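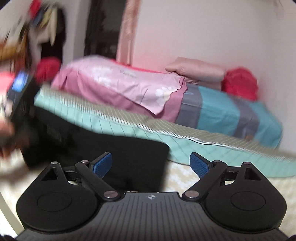
Last edited at 4.15 pm in July

Elsie Treloar
Bed-changing afternoon at Cusham! The quilted cover hangs right down the side and I do love that mint green. The pink blanket can stay folded on top for now.

2/ I've had that quilt since we lived in Totham and the frilly edge still makes me happy – daft, I know. Mum reckons I should iron it. I will not be ironing it.
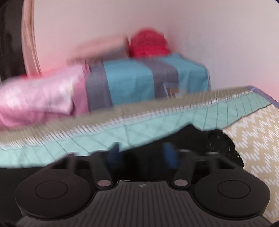 Quilt up, stripy sheet behind.

3/ Stripes are staying, by the way. Blue and grey go with everything, even all that pink. Anyone got a good way of keeping a fitted sheet on the corners? Mine pings off by 4 in the morning, every single night.
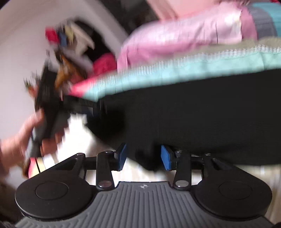

4/ Pillowcases next
Which are still on the line, so tea first – back in a bit!

3 comments · 15 shares
© Elsie Treloar · Contact · Back to top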